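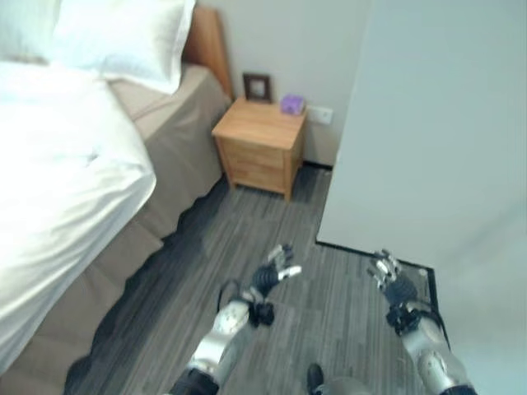

Chapter 11
Scheduling Shared Recreation Space

Most public recreation agencies have more requests for rooms than rooms to give. In Greenwood, a town with one gym and two pools, staff received 81 requests for the spring season and could grant 27 of them in full. This chapter covers how requests are ranked, how fees are set, and how a season calendar is built. Section 11.1 starts with the request form. Read it before trying the April calendar problem at the end of the chapter.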